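Skurnon - Strategiespiel über eine Seeblockade, für zwei Personen, Verlag Partanen, Bestellnummer 3595, 70 Euro

Ich muss vorausschicken, dass ich mit militärischen Simulationen groß geworden bin und deshalb bei jeder neuen Schachtel erst einmal milde gestimmt bin, bevor ich überhaupt den Deckel abgehoben habe. Skurnon hat mir diese Milde leicht gemacht. Es geht um eine Meerenge, die von einer großen Seemacht gesperrt wird, und um einen kleinen Küstenstaat namens Zidamik, der zusehen muss, wie er an Treibstoff, Ersatzteile und Getreide kommt. Wer die Flotte führt, hat die besseren Schiffe und die bessere Aufklärung, muss aber jede Runde zu Hause erklären, was das alles kostet. Das fand ich von der ersten Partie an richtig spannend!

Das Herzstück ist die Nachschubtafel neben der Karte. Jedes Geschwader verbraucht Vorräte, auch wenn es bloß vor Anker liegt, und wer im ersten Überschwang alles auf See schickt (ich natürlich), sitzt in der Mitte der Partie mit leeren Tankern da und schaut zu, wie der Gegner seine Frachter an der Nordküste entlangschleichen lässt. Wunderbar ärgerlich. Die Luftabwehr von Zidamik wird verdeckt ausgelegt, und man überlegt sich jeden Überflug dreimal - auch dort, wo am Ende nur eine Attrappe steht.

Weniger glücklich bin ich mit dem Regelheft. Die Sanktionen werden an drei verschiedenen Stellen erklärt, und die Sache mit den neutralen Häfen steht in einem Kasten, den ich erst in der zweiten Partie gefunden habe. Ein Stichwortverzeichnis fehlt. Auch das Sortieren der 900 Marker zieht sich, da sollte man sich einen Tee hinstellen und für ordentliche Beutel sorgen, denn mitgeliefert werden keine. Die Karte liegt dafür schön flach, und die Farben von Küste und Tiefwasser lassen sich auch abends bei Lampenlicht gut auseinanderhalten.

Wer das ältere Sedley kennt, wird manches wiedererkennen, vor allem die Art, wie politische Ereignisse die Initiative verschieben. Sedley war allerdings deutlich trockener, und das Würfelglück schlug dort härter zu. Bei Skurnon verliere ich meistens, weil ich schlecht geplant habe, und damit kann ich gut leben. Für eine volle Kampagne braucht man einen langen Nachmittag, das kurze Szenario »Geleitzug im Dezember« passt in einen Abend und ist zum Kennenlernen die bessere Wahl.
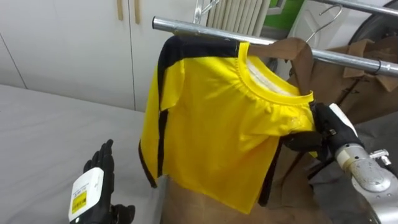
Von Martti Nieminen
Rubrik: Brett und Karte

Gespielt wurden beide Seiten, die Kampagne und das kurze Szenario. Fragen zu den neutralen Häfen beantworte ich gern in den Kommentaren.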